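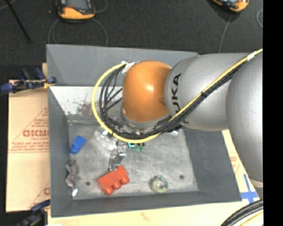 The Ostbridge repair evenings are back for the spring, and what a first night we had! The doors opened at 6 and the line for the sewing table was already past the coat rack, with lamps, zippers, a music box and one very heavy bread machine all waiting their turn. Dagim Woldemariam ran the cord bench again, and if you have never heard him talk about strain relief you are missing out. His big tip this time was to leave slack wherever a cord has to bend, in a nice wide loop like the yellow cable sweeping past that orange joint, and never to pull it tight around a corner. I went home and rerouted my desk lamp the same night.

We logged 102 items before closing, a record for us, and that brings the total since we started to 513. Sewing did the most business (so many backpacks), with small kitchen appliances close behind. A few things went home still broken, but most of those just need a part, and Dagim has the list.

Mazza, the bakery on the corner, sent over two trays of cheese rolls and they were gone by 7. Thank you, Mazza!

The next evening is in May, same room, same time. We could really use another person on bikes and anyone who is good with clocks. If you have spare buttons, fuses or old zippers in a drawer somewhere, please bring them along. The button jar is down to mostly brown ones.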